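Helthorpe visit, December

We got to the Helthorpe building a little before 10 in the morning and signed in at the front desk. The robotics class meets on the second floor, past the print shop. Glória Amaral runs it. She has 3 teams this term, and each one shares an arm with the evening group.

The project is called Plillia. Students write a program that sorts small shapes by color and moves them to a marked spot. Rodrigo Henriques, a second-year student, took us through his team's code, which had grown to 774 lines. Most of it deals with the approach to each piece. He said the first version was much shorter and kept knocking the cylinders over. 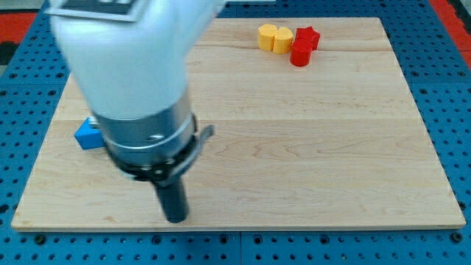

The arm over the board, with the yellow and red pieces grouped near the far edge.

Each team gets five tries in the final check, and the best one counts. Points come off for a dropped piece or a stop by hand. Amaral keeps the scores in a notebook and enters them later.

We asked about cost. The class spends around $900 a year on parts, mostly cables and fingertips. Peeters, the supplier they use, is slow with small orders, so she buys once in the fall.

Lunch was downstairs. In the afternoon we drove on to Dastico.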